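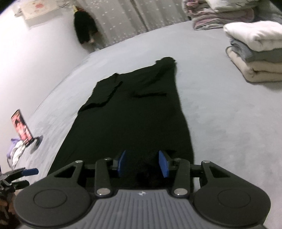
Folding has taken over the Flulline project, and I didn't really mean it to. The plan back in the spring was to get a pair of hand-held grippers working nicely, use them to record myself doing small jobs, and then hand all of that over to the arms on the bench. Cups and pegs, I thought. Boxes, perhaps. Instead I've spent most of July leaning over a bed with a gripper in each hand, pinching the end of a pair of black trousers between two blue pads and trying to remember how a person normally folds trousers. (Do you do the legs first? I've been doing it all my life and I still had to stop and think.)

For anyone new, the arms live in the shared workshop in Brerkbridge and the grippers come home with me in a rucksack. I hold them, I do the job, and the recordings go back with me so I can see what the arms make of them. The arms are called Jakab, both of them together, one name. They do not fold anything yet. They can pick up a tea towel and hold it out in front of them, which looks very proud, and then they put it down again in a heap.

So, pads. The last set I made were too hard. They were fine on anything stiff, but on a single layer of cloth they'd just close on nothing and slide off with a little squeak. I cast a softer set in the workshop's back room and let them cure overnight, and they're so much better! You can come in quite flat to the bed, nip a fold and lift it without dragging half the sheet up as well. They do collect fluff. I wipe them with a damp cloth every few goes and that seems to be enough, though I'd love to know if anyone has a better trick.

The linkage needed some attention too. One of the joints had a tiny bit of play in it, and you'd think a tiny bit wouldn't matter, but by the time it gets out to the fingertips it's a proper wobble. I ended up taking the whole front end off on the kitchen table and putting a thin washer in – 80 pence for a bag of them from the hardware shop in Mostevthorpe, and I'll never use the rest. I also did the screws up too tight the first time and had to do it all again, because the jaws would close and then just sort of sulk there.

Black clothes are the awkward ones. On a pale grey bed you can see the outline beautifully, but inside the outline it all goes to mush, and I can barely tell a seam from a crease when I play the recordings back. I'm going to keep them in anyway. It's most of my wardrobe, so Jakab will have to get used to it.
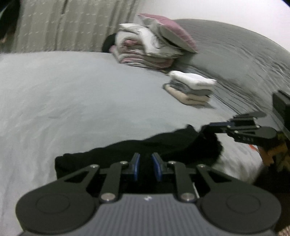 *Pads open, going in for something black, probably a top. The finished pile is at the back.*

Using two at once is a whole other skill, by the way. My left hand is hopeless. It wants to grab at the same moment as the right, and what you need is for one to hold a corner still while the other goes looking for the next bit. I found it helped to say it out loud, "hold, reach, nip, over", like a very dull dance class. I managed 7 good folds in a row one evening after tea and was far too pleased with myself, and then I knocked the pile with my elbow and had to start it again.

My wrists get tired before I do. After around 2 hours I start twisting the grippers round at silly angles to save myself effort, and that shows up in the recordings as a sort of lurch. Shorter goes, then, with a cup of tea in between. I might also try a fatter handle, as the ones I've got are a bit mean for my hands.

Next on the list is a second set of the soft pads, so that I've got spares when I tear one (I will tear one), and then socks. I've been putting socks off. They're small, they roll up on themselves, and I still haven't decided if I'm pairing them flat or doing the ball thing. If you've got strong views on that, the comments are open. I'm back at the workshop on the early slot, 7 in the morning, and I'll put the pad mould up on the downloads page once I've sanded the ugly edge off it.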